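Diary > Allotment > April

Print this page | E-mail this to a friend

Back up at the plot before breakfast, which I swore I wouldn't do again until the mornings got warmer, but the seed potatoes have been sitting on the windowsill for weeks and were starting to look at me. Walked the long way round through Stenbridge so I could pick up milk (forgot the milk).

The soil is still heavy at the bottom end. I got two rows of earlies in, 14 potatoes altogether, and then my back had a word with me and I sat on the upturned crate with the flask for a good bit.
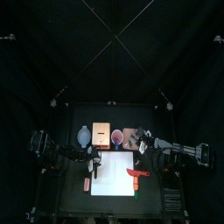 The rhubarb is up though! Great crinkly pink knuckles all over, and I've put the old bucket over one clump to force it. I should have done that in February but there we are. I also had a go at the bindweed by the fence, pulled out yards of the stuff, and felt very pleased with myself until I saw how much was coming through from the other side.

Then the water business. There's a letter pinned up by the gate saying the tap at our end will be off for 15 days while they mend the pipe, and we're all to use the butts or carry it from the top. I've got one butt, 200 litres, and it's half full at best. Everybody was grumbling about it by the shed.

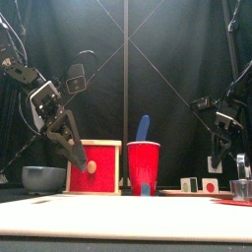 Odoi reckoned it would be nearer a month, going by the last time, and said to get the beans in late and let the rain do the work. Probably right. I'd only be hauling cans up and down for them otherwise, and slugs have them at this time of year anyway.

Home by eleven, mud to the knees. Sowed 7 pots of courgettes on the kitchen table in the afternoon, which is far too many for one person, and I'll be leaving them on doorsteps come July same as last year. Soup for tea. Must remember string, and the milk.

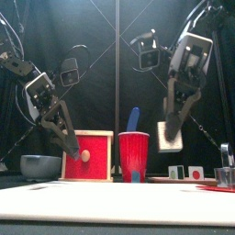
Two arms and the red box.

Filed under: Growing things, Grumbles, Weather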